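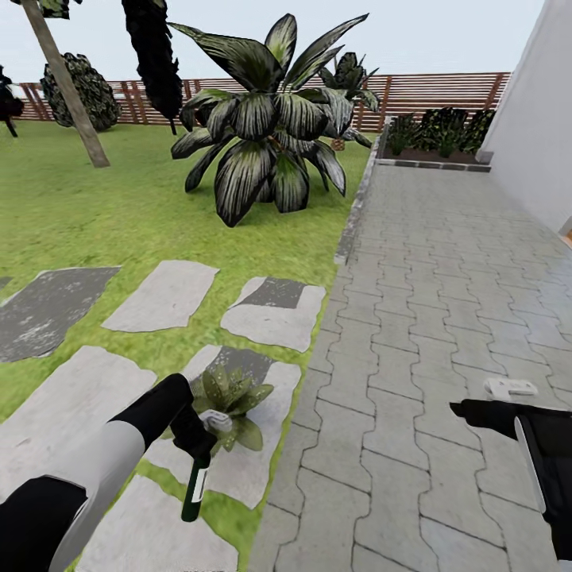 Small green bottle, leafy plant and stepping stones on the lawn.

My medicine cabinet, and how I finally got it under control

Posted October 18, 2026 by So-ying Sin

So I spent a whole morning on the medicine cabinet last week, and I'm still a little proud of it! Our house went up in 1983 and I'm convinced the bathroom cabinet has been collecting cough syrup ever since. Here's how I do it now.

Empty it completely. I mean everything, right down to the lone bandage stuck to the back of the shelf. I spread an old towel on the kitchen table first so the glass bottles don't roll off (I've lost one that way, and cherry syrup gets into grout like you wouldn't believe).

Check the dates before you sort. Anything expired goes straight into a paper bag, and so does anything where you can't read the label anymore. If you're squinting and guessing, it goes in the bag.

Then take the bag to the pharmacy. Ours in Tesano has a drop box by the counter, and plenty of others do too, so call and ask. Please don't flush things unless the label or the pharmacist tells you to. Scratch out your name and prescription number with a black marker while you're at it.

Now, the bathroom. I know, it's called a medicine cabinet, but with two teenagers showering back to back, mine was a steam room. Most tablets like a cool, dry place, so ours moved to a high shelf in the hall closet, in a Zallow box with a latch. When my little nephew visits, the latch gets a padlock as well. Toothpaste and cotton swabs can stay where they were.

Keep things in their own packaging. I used to pop everything into cute little jars and then of course I had no idea what was what, or how much to take. The leaflet stays in the box too, folded however badly you like.

I write the opening date on anything liquid, especially eye drops, which often have to be tossed a few weeks after you open them. A strip of masking tape works fine. If the bottle's too small, wrap the tape around like a flag and write on the tail.

First aid stuff gets its own bag (mine's an old Irkeo lunch bag, the zipper still works). Bandages, gauze, tape, tweezers, blunt scissors, a thermometer and a pair of gloves. I keep it low down in the kitchen, where the cuts and burns happen anyway!

Last thing: a list. I bought a pack of 200 index cards years ago and I'll never get through them, so one is taped inside the closet door with everybody's allergies, what they take every day, and the numbers for our doctor and poison control. The babysitter loves it.

I go through the whole lot again in May, when the winter coats come out of that closet. If your spoon for the syrup has gone missing, ask the pharmacist for a dosing syringe. Kitchen spoons are all different sizes.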